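Findale refill scheme extended to 24 shops after trial

Category: Retail & Packaging | Local Business

Findale's refill scheme for household cleaning liquids will be extended to 24 shops in November, the operator Grandbridge has confirmed. The scheme has run as a trial in two shops on Corkent Road since the spring.

Customers bring an empty bottle, which is weighed at the counter before and after filling. The price is charged by weight. Washing-up liquid, laundry liquid and a general surface cleaner will be sold at all sites. Fabric softener, offered during the first part of the trial, has been dropped owing to low sales and repeated blockages in the dispensing nozzle.

Grandbridge said 537 households registered during the trial. Registration is not required to use the service, but registered customers receive a credit against every fifth refill. The credit will be kept at its present level until the end of the financial year and then reviewed.
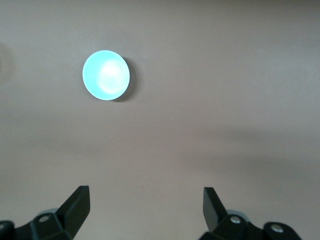 A pale blue disc, brighter towards the centre, on a plain beige surface.

The liquids are mixed at the Andrade works on the north side of the town and delivered in returnable drums. Under the trial, drums were collected once a fortnight. The larger scheme will use a weekly round, with 23 of the shops served by van and the remaining one, in the covered market, supplied by handcart from the loading bay. Deliveries to the market must be completed before 8am under the existing traffic order.

Valdir Coutinho, operations manager at Grandbridge, said the main technical change was to the scales. "The trial units had to be reset by hand if a customer took the bottle off too early," he said. "The new ones hold the empty weight until the sale is closed or cancelled. It saves a good deal of time at the till."

All scales will be checked and sealed before use. Shops must display the price per 100 grams beside each dispenser, together with the ingredients and safety information for the product. Bottles that have held food or drink will not be accepted.

Prices will be the same at every site. A list of the shops taking part will be displayed in Findale library.

14 shares | 3 comments

Get the Findale business round-up by email. Enter your address to subscribe. You can unsubscribe at any time.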